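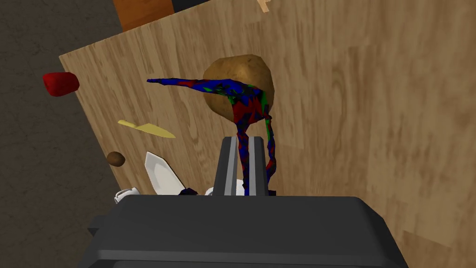
A wooden board on a dark grey floor. Computer rendering.

**Odach raises its payout threshold, and small publishers do the math**

Odach, the mid-sized ad network favored by people who write about sourdough, model trains and their own divorces, told publishers on Mar 9, 2021 that it will no longer send out payments for balances under $200. The old minimum was $5.

The change takes effect with the next payment run. Anyone sitting on less than the new amount will see the balance roll over, month after month, until it gets there. The company's email to publishers described this as "a simpler way to get paid." It is certainly simpler for whoever was sending the payments.

Odach says the small transfers had become expensive to process, and that a large share of them went to sites that had not published anything in a long while. It did not say how large a share. Asked for a figure, a spokesperson, Hidayah Pillai, said the company does not break out publisher data, but that "the overwhelming majority of active partners will notice no difference."

Costel Coman noticed a difference. He runs a site on repairing old sewing machines, with display ads in the sidebar and one at the bottom of each post, and he has been paid by Odach every month for years. The payments were never large. His last one covered a spool of thread and a coffee, and he had a choice about the size of the coffee.

"I worked out when I'd reach the new number," Coman said. "I'll be retired. I may have sold the sewing machines."

He has asked the company whether he can close his account and take what is owed. According to the help page, he can, less a closing fee. The fee is not listed on the help page. It is listed on a second help page, which requires a login, and on the afternoon he tried it the login sent him back to the first.

Pillai said the loop had been reported and was being fixed. She confirmed that the fee exists and that it is taken from the balance, so no publisher will end up owing money for having left. She offered this as good news.

Larger sites are mostly shrugging. Kai-wen Fung, who manages advertising for a group of recipe and parenting blogs, said her sites clear the new minimum within days and that she read the email twice only to check for a change in the revenue split, which stays as it was. She does expect some bloggers to react by piling on more ads to get over the line faster, and she thinks that is a poor plan.

"You put four more units on a page, the page gets slow, people leave, and the rate drops because nobody's looking at any of it," Fung said. "Then you're further from the threshold than when you started, and your site looks like a bus."

Her advice to small publishers is duller: look at which pages bring in search traffic, update those, and put the ad where somebody is reading. She also suggests checking whether the cookie banner covers the top slot on phones. On 2 of her own sites it did, for most of a winter.

Rival networks have been quick to be sorry for everyone. Cludum, which is smaller and pays out at a lower minimum, put up a welcome page for Odach publishers the same day and promised approval in 2 hours. Bogdan Rusu, who writes about caving and applied that evening, got his answer well inside the promised window. He was turned down for insufficient traffic.

"Very fast service," Rusu said. "I can't fault it."

Cludum said that its traffic requirement has always been in the terms and that rejected sites are free to apply again once they have grown. The welcome page has since gained a line of small print to that effect, set in a gray that rewards good eyesight.

Odach has left the door open a crack. Publishers in what it calls "long-standing good order" can ask for a one-time payment of their current balance with no fee, provided they do so by the end of March and fill out a form. The form asks for a tax number, a traffic estimate and a short statement, in the publisher's own words, on what they plan to do to increase revenue.

Sorin Babić, who keeps a site on regional bus timetables and has been with the network nearly as long as there has been one, sent his in on the first morning. For the statement he wrote that he intended to wait for more people to miss their bus. He received an automatic reply thanking him for his growth strategy, and the request is listed as pending.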